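Clilluvham Residents' Forum
Board: Furnished Lettings and Inventories
Topic: Recording mixed bedding at change of tenancy

Posted by J_Hinojosa (Moderator)
Members are asked to note that the inventory form for furnished rooms has been revised. Bedding must now be entered item by item. The former wording, "bed linen, assorted", will no longer be accepted. Completed forms should reach the lettings office by noon on Wednesday.
Jaqueline Hinojosa

Posted by pakzad_court
I should be grateful for clarification. Our rooms in Pakzad Court are supplied with one sheet, one blanket and one pillow. Residents bring their own covers, and by the end of a tenancy the two are thoroughly mixed. Is the landlord expected to list items belonging to the resident?

Posted by J_Hinojosa (Moderator)
Items belonging to the resident should be listed separately and marked "R". They carry no charge.

Posted by northstair
I must respectfully disagree with the new procedure. An itemised list takes a good deal longer to prepare, and the deposit scheme has never asked us for one. In my last dispute the sum at issue was £40, for a stained blanket, and the matter was settled on the old wording without difficulty.

Posted by flamar_lets
With respect to the previous contributor, my own experience was the reverse. A claim for £387 was refused under paragraph 3 of the scheme rules on the ground that "assorted" could mean anything. I have itemised ever since. The bed in my current room would be impossible to record in one line: the large pillow is in blue plaid, the sheet is off-white with small green leaf sprigs, and the blanket is grey-blue with stars and orange stitching. 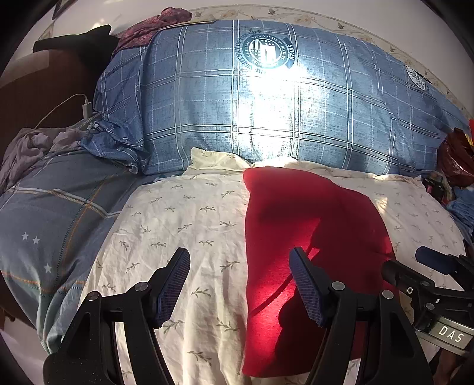
I enter the main colour first, then the pattern, then any lettering or badge on the cloth. Condition goes in the final column. Where I am unsure of the fibre I leave that box blank, and the office has so far raised no objection.

Posted by northstair
The method is clear, and I thank the contributor for it. I remain of the view that it is excessive for a single room. Might a lighter form be considered for short lettings?

Posted by pakzad_court
I would support a lighter form. I would also ask that blankets and throws be given separate boxes, as residents use the words interchangeably.

Posted by J_Hinojosa (Moderator)
Both suggestions have been passed to the lettings office. Until a decision is issued, the revised form applies to all lettings, whatever their length. Electrical items, including chargers left at the bedside, belong on the second sheet.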